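4.2 Camera placement

We compared two camera positions on the same tabletop setup: one at chest height and one at head height. The controller and the hands were the same for both. The table was covered with a blue cloth and stood in front of a folding screen, and the objects were ordinary groceries in their retail packaging. The Grivaten controller received one color stream at a time, so any difference between the conditions comes from the view and the starting layout.

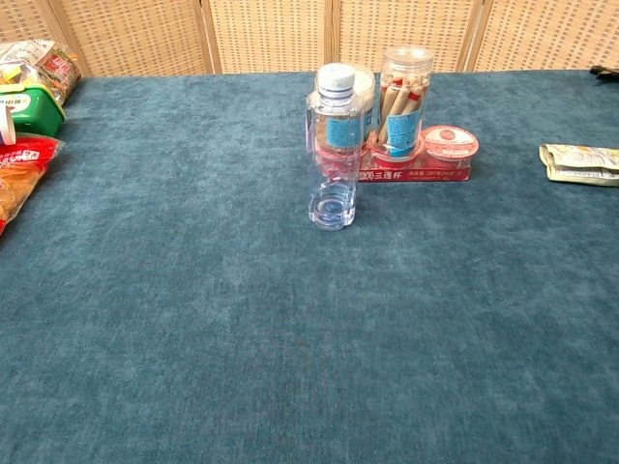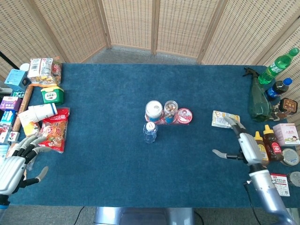 Figure 2. Views from the chest-height camera (first) and the head camera (second). The tray with three containers and the clear water bottle appear in both.

Each camera was used for 300 trials, split evenly between the Clirngate policy and the Basau baseline. Object positions were reset by hand between trials from a printed layout sheet. A trial ended when the target had been lifted and held clear of the cloth, or when the time limit ran out. Trials stopped by the safety controller were counted as failures.

The main problem with the low view is occlusion. When a bottle stands in front of a carton, the chest camera loses part of the carton's outline, and the grasp planner tends to place the thumb too far forward. The head camera looks down on the table at a steeper angle, and more of the open space between objects is available for planning. It also sees the hands for a larger part of the approach. The baseline does not use this information, but the Clirngate policy does, through the visual correction step described in Section 3.

The higher view has its own cost. Flat packets are harder to judge in height from above, and the fingers often closed just over the packet without touching it. Lowering the approach by a fixed offset helped with packets but caused more contact with the table on round containers. We therefore kept the offset at zero in all reported trials.

Camera calibration was repeated whenever a mount was touched. In July we replaced the chest mount with a stiffer bracket, and the trials recorded before that change are left out of the comparison. The results for each object class are given in Table 2.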